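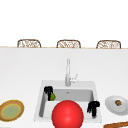
Figure 2. Rendered view of the kitchen counter, with three woven chair backs beyond its far edge.

4. Filter Loading and Airflow in Occupied Homes

4.1 Why we looked at filters

Most of the work on home heating and cooling performance looks at the big parts: the compressor, the furnace, the coil. We were drawn to the cheapest part of the whole system. A filter costs very little, it is swapped by the person who lives in the house, and the rest of the equipment has to breathe through it. When we began reading pressure data from the first homes in the study, we were surprised (and, we admit, delighted) by how much a simple pressure reading could tell us about a household's week. Cooking, laundry, pets and an open window on a windy afternoon all leave their mark on how a filter fills up.

The question for this section is a narrow one. How does the pressure drop across a filter grow with hours of fan operation, and is the calendar a fair stand-in for those hours? Nearly all homeowner advice is given in calendar time. The common reminder is 90 days, and many of the thermostats in our homes were set to show a message at that interval whether or not the fan had been running.

4.2 Homes and equipment

The study covered 668 filter changes in single-family homes with ducted forced-air systems. Each home had one return grille and one filter slot, so that a single pair of pressure taps could capture the full drop. Homes with electronic air cleaners were left out, as were those where the filter sat behind a grille too high for the residents to reach safely.

Pressure was logged with the Brandis sensor described in Section 3. It sits inside the return plenum, draws very little power, and takes a reading every 5 minutes while the fan is on. We also logged fan state, supply air temperature and return air temperature. The sensors held up wonderfully well. Drift checks at the end of the season showed changes much smaller than the pressure differences we were trying to measure, and we applied no correction for them.

Two types of filter were used. The first was a flat fiberglass panel. The second was the Plekex pleated filter, in the same nominal size and with the same outer depth. Homes were assigned one type for the first half of the study and then switched to the other, which let every home act as its own comparison. Residents were asked to carry on living exactly as they had before.

4.3 Fan hours and calendar days

Calendar days turned out to be a poor guide. In mild weather, many systems barely ran, and a filter could stay in place well past its reminder date with almost no added resistance. In the hottest part of the summer the same home might run its fan for most of the afternoon and evening, and the filter loaded quickly. Plotting pressure drop against fan hours pulled these scattered curves together beautifully. Homes that had looked nothing alike fell into a fairly tight band.

The band was tighter for pleated filters than for flat panels. We think this has to do with the way a flat panel loads. Dust gathers first where the air moves fastest, usually near the middle of the slot, and the air then shifts toward the cleaner edges. A pleated filter has much more surface to share the work, and its resistance climbs slowly and evenly before bending upward near the end of its useful life. That bend is the most useful feature in the whole data set. It is easy to find, it shows up in nearly every home with enough fan hours, and it gives a natural point for a reminder.

Pets moved the curve, as expected. So did remodeling. One home in the Olteanu group had drywall work done in May, and its filter reached the bend in a small fraction of the usual fan hours. We kept that home in the analysis, and we are very glad we did, because a calendar reminder would have missed it completely.

4.4 Effect on the cooling system

As resistance rose, supply air temperature fell at first. Less air was crossing the coil, so each bit of air gave up more heat. Some residents took the colder air at the register as a sign that the system was doing well. Total cooling was in fact going down, and run times grew longer to make up the difference. Variable-speed blowers hid the effect for longer by speeding up to hold their airflow, at the price of higher fan power.

The Puradau homes, which all had undersized return ducts, deserve a separate word. Their starting pressure was already high with a brand-new filter in the slot. Changing filters more often helped only a little there. Adding a second return would likely help far more, and we would love to see that tested directly.

4.5 A simple reminder rule

We propose a rule that a thermostat could carry out with no new parts beyond a pressure sensor. After each filter change, the system records the clean pressure drop at a fixed fan speed. It repeats that reading once a week, at the same speed and early in the morning, and sends a reminder when the slope over the latest readings passes a set limit. Where no sensor is fitted, counting fan hours is a good second choice and still does much better than the calendar. Section 5 tests both versions on the homes held back from this analysis.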